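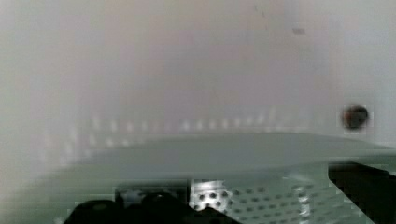
夹爪与多孔金属板,近景

Lins 桌面练习套装:社团使用两个月后的评价

我们的学生机器人社团在七月有一场内部比赛,题目是“收拾餐桌”。为了练习,我们买了一套 Lins,价格是 1,895 元。套装里有盘子、碗、玩具水果和一本任务手册。我的中文不是母语,有些零件的名称也许说得不够准确,请读者原谅。

先说手册。手册有六个任务,从拿一个水果开始,难度慢慢增加。第一个任务对新同学很合适,一个下午可以学会。第四个任务要求把物件放进碗里,说明只有两行字,我们读了好几遍才明白要从哪一边接近。
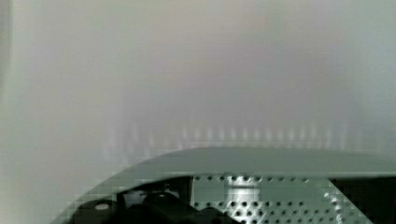
抓取的感受

小的水果比较容易,香蕉比较难。它的形状是弯的,夹的位置稍微偏一点,它就会转。盘子的边很低,夹爪从侧面进去不方便,我们的队员 Urs Hauser 后来改成从上面放。碗有不同的颜色,写视觉识别程序的时候很有帮助。

我不太满意的是包装。盒子里没有分格,每次收拾都要花时间。另外,缺了一个零件不能单独买,只能再买整套。

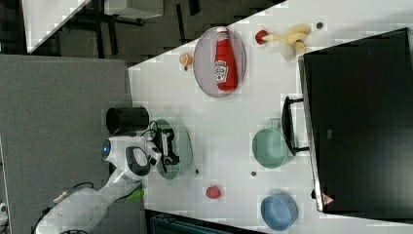
文:Kadri Jankauskaitė 2018年7月5日

套装以外的东西也可以一起练。我们在桌上加了番茄酱瓶,还练习把带白色标签的黑色物件拿到绿色盘子上方。瓶子躺着放在粉紫色的盘子里,对路径规划是一个不错的考验。

如果你们的社团刚刚开始做抓取,我推荐这一套。如果已经参加过比赛,可以只看手册的最后两个任务,其他的东西自己准备会更便宜。Sheyla Llanos 正在把手册翻译成中文,翻译好以后放在社团的网页上。

评分:四星(满分五星)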